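Torov Returns in November With a Second Series

Plostport has confirmed that Torov, its science fiction comic about a salvage crew stuck in orbit around a dead planet, will come back in November for a second series. The first one ended last year with the crew split between two ships and the captain missing. The new book picks up a few hours later.
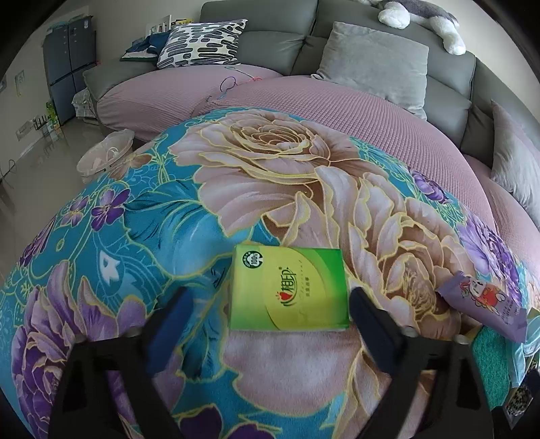
Sizwe Naidoo
Comics Editor

The creative team is the same as before, and so is the monthly schedule. The first issue runs 32 pages with no ads, and the publisher says the rest will be a little shorter. Each issue gets 2 covers: a regular one by the series artist and a variant that ties into the Desetti prose novels.

The Desetti link will be the main talking point for longtime readers. Desetti and Torov have always been set in the same universe, but up to now the comics only hinted at it. There was a cargo label in issue three, and a song lyric in the last chapter that matched one from the second novel. Plostport's solicitation copy for the new series names the Desetti shipyards outright and says the crew will visit them before the story is over.

If you skipped the first series, there is a collected edition on the way. It comes to 214 pages and includes all of the issues, the short prologue that was only given out at conventions, and a section of early ship designs. The prologue matters more than you might expect. It introduces Kekana, the station pilot who turns up without much explanation in issue five, and a lot of readers were confused by her at the time. 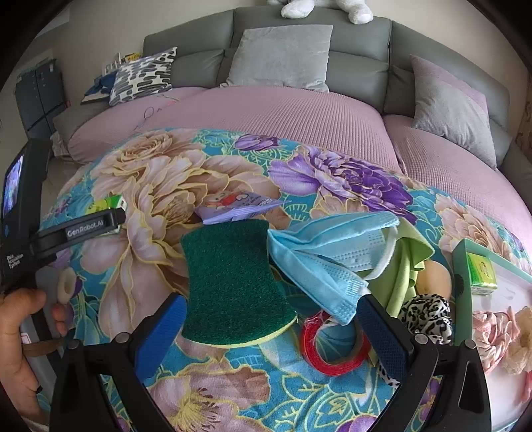 Kekana also gets a larger part this time. She is on the regular cover of the first issue, standing in the airlock in the old yellow pressure suit, and the solicitation describes her as acting captain. I would be surprised if that lasts. The original captain's fate was left open, and the writer has said in the letters page that the question will be answered early.

There is no word yet on a hardcover. The collected edition is listed as a paperback only, in the same trim size as the single issues. Digital copies of the new series will go on sale the same morning as print, which is a change from last time, when they came out a month behind.

Shops are taking orders for both books now. If you want the Desetti variant, tell your shop early, as the variants for the first series were hard to find after release. I will have a review of the opening issue in the November newsletter.

Contact the newsletter | Copyright, all rights reserved | Back to top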